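Small press open day at Danzer - notes before I forget them

Drove up the night before, got in late, slept badly. Amport is farther than the map wants you to think. 170 miles door to door and the last stretch is all one lane behind a feed truck.

The open day was at the Danzer building, old shoe works by the river, where Zakley Press moved in last year. They share it with a letterpress shop and a bindery called Drevero. Doors at ten. I was there quarter to, with a bad coffee, standing in a line of people who all had tote bags and all looked like they had a manuscript in them. I had one in mine.

First hour was the print floor. Loud. Ink smell gets in your coat. They were running a chapbook, poems, 60 pages, sewn not stapled, and let us each take a spoiled sheet from the bin. Mine has half of one poem and the back half of another and I like it better than most things I read this winter. Taped it up over the desk when I got home.

Stuff I wrote down on the print floor:
- cream stock costs more than white, and everyone asks for cream
- short lines are cheap, long lines are where the fights start
- if your poem needs a fold-out page, it is going to be a long phone call

Then Drevero, upstairs. Sewing frames by the windows, pots of paste, a wall of bone folders on nails. We got to sew a sample, a blank booklet with one signature. Mine came out crooked and the thread snapped twice. Woman next to me finished hers and started a second one before I'd found the middle hole. The binder told us to pull along the fold, never up, or you tear the paper. I pulled up. Tore the paper.

Lunch was soup. Good soup, not enough bread.

Afternoon was what I came for, the editors' talk and then the reading. The talk was in the old cutting room, folding chairs, one radiator that worked. They said they had 83 submissions in the last open window and took four. I did the math and then wished I hadn't. But it was useful, more than I expected. They read the first page and the last page and then decide weather to read the middle. They don't care about the cover letter. They do care if you've spelled the press's name wrong, and apparently a lot of people put a C in Zakley. Went out to the hall and checked mine. It was fine. Checked it again.

Somebody asked about themes and got a shrug. They don't do themed calls any more, too many poems written the week of the deadline. What they want is a run of work that's been sitting around and been gone back to. Someone else asked how long is too long for a title and the whole panel groaned, so I guess that's a thing.
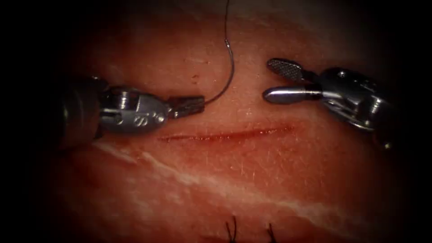 The reading started late. Five readers, ten minutes each, and only one went over. Best of them was the second, a sequence about her mother's kitchen drawers, one poem per drawer, very plain, hardly an adjective in it. Room went quiet in the right way. The fourth guy did a story all in questions and I lost the thread about halfway but the ending pulled me back. No mic, so if you sit in back you miss the soft ones. Sit up front next time.

Open mic after that. I signed up, number 17 on the sheet, and they stopped at twelve for time. Relieved and annoyed in equal parts. Had been practicing in the car.

Book table on the way out. Bought the kitchen drawers one, plus two older Zakley chapbooks from the seconds box with bumped corners, a few dollars each. Cash only, bring cash. The machine at the gas station on the corner charges a fee and it was out of tens.

Practical things if you're going to the next one - it's in June, they haven't posted the day yet. Park behind the building, not on the street. Wear layers, the print floor is hot and the cutting room is freezing. Sign up for open mic as soon as you walk in, the sheet is on the desk by the stairs and it fills up before lunch. The bindery session has a seperate list, same desk.

I sent them nine poems the week after. First page and last page I rewrote twice. Haven't touched the middle.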